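Okay, so the sofa bed question. A bunch of you asked after my last post whether I was serious about putting the sofa in the bedroom instead of the living room, and yes, I was serious, and yes, I have now lived with it long enough to have feelings.

Quick recap if you're new: I moved into the Rommont building in August, into one of those apartments where the living room is basically a wide hallway with a window. I measured it twice (then made my friend Emlyn Kneath measure it, since I didn't trust myself) and there was no way a real sofa was going in there without blocking the door to the kitchen. So I gave up on the idea of a "proper" living room and moved all the sitting down into the room where I sleep.

It felt so wrong for the first week! I grew up in a house where you did not hang out in bedrooms, and certainly not with company. But then I noticed that everybody who came over headed straight for it anyway, shoes off, feet up, and the hallway room with its two sad folding chairs just sat there.

The sofa is secondhand, from a lady over in Zisbridge who was downsizing. She wanted 410 for it and I paid 410 for it, because I am terrible at haggling and she had made me coffee. It's this caramel tan color that I would never have picked in a store. I wanted gray. I had a whole folder of gray ones saved. But the back is high and it curves, so you kind of get hugged by it, and after thirty seconds of sitting in that lady's den I was already texting people with trucks. 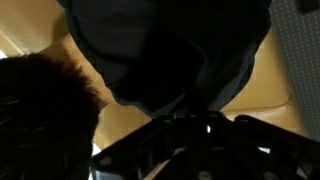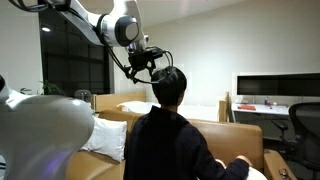
So the big thing I had to sort out was pillows. I like a fat white pillow on the bed and I also wanted something squashy to lean on while sitting, and my first try was a set of cushions in rust and mustard, very autumn, very catalog. They looked like a waiting room. Back they went. Then one night I got lazy and just grabbed a regular bed pillow and shoved it up against the sofa, and it was perfect. White against the tan, plain as toast, and it ties in with the bed behind it without me having to be clever about it. Also you can throw it in the wash with the sheets, which, if you eat crackers in the places I eat crackers, matters a lot.

The light wood of the headboard was the other happy accident. I was sure it would fight with the caramel, and it doesn't, it's pale enough to stay out of the way. I nearly painted it, too. I had the can of paint open. Emlyn talked me down over the phone and told me to wait 6 weeks, and by the time those were up I'd forgotten I hated it.

What still bugs me: there is nowhere to put a drink. The armrest sort of works for small stuff like a phone, but I don't trust it with a mug. I've been eyeing one of those skinny C-shaped tables that slide in over the seat, and if anybody has one that doesn't wobble, please tell me in the comments. The Somboon takeout place downstairs does a green curry that I eat on that sofa at least once a week, and I'm living dangerously.

And cleaning. The seams collect everything. I found 8 bobby pins and a whole almond down there on Thursday, and I don't own any almonds. I go over it with the little vacuum nozzle and then a damp cloth, and I do the curved bit last as it's the most annoying.

Next up is the rug, and I've got two samples taped to the floor at the moment. I keep stepping over them like they're wet paint. I'm leaning toward the darker one.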